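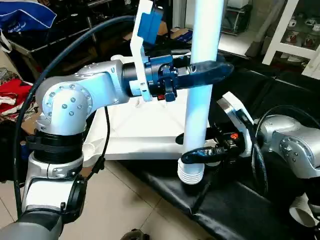 Javska two-arm pole set: what went wrong, and what we changed

Hello, and thanks for looking at Javska! It's a set of recorded runs in which two arms work together on one upright white pole, with one gripper up high and the other just above the ribbed base. We love this task. It sounds dull until two arms have to agree on where a pole is, and then it gets interesting very quickly.

Please read the next part before you train anything on version 1.

The fault

In October the left and right arm logs began to drift apart in time. The arms themselves moved fine, so we missed it for far too long. Panya Bunnag spotted it while replaying a run: the log had the lower gripper closing well before the upper one, and the video had them closing together. We traced it to Drikik, our logging program, which restarted the clock for one arm whenever its connection dropped and came back. The other arm carried on with the old clock.

Of the 3,000 runs in version 1, 562 have a clock restart somewhere in them. Those runs are out of version 2. So are another 239 where a gripper reported a firm hold and the pole slipped anyway, which leaves 2,199.

The safety bit

A policy trained on the bad runs made one arm pull while the other was still holding. Run 1,842 in the test log is the worst of them: both arms pushed against each other through the pole until Eusebio Valderrama hit the stop button. No one was hurt and the pole survived, but a wrist bracket had to be replaced. The force limit should have caught it. It was set separately for each arm, and neither arm went over its own limit – the load on the pole was never checked at all.

Changes in version 2

- One shared clock for both arms and all cameras
- A dropped connection now ends the run
- A joint force check that stops both arms together
- Cables clipped along the arm and looked over before each session

What's in the folders

runs/ has the good recordings, one folder per run
held_back/ has the 801 removed runs, with a short note on each
tools/ has the replay script, which draws both gripper signals on one line

The held-back runs are great fun if you work on fault finding, so do have a go! Just don't play them back on real arms.

Still open

The slip check misses slow slips near the base. If you have a better idea, open an issue and Panya will answer.

Version 2, February 2026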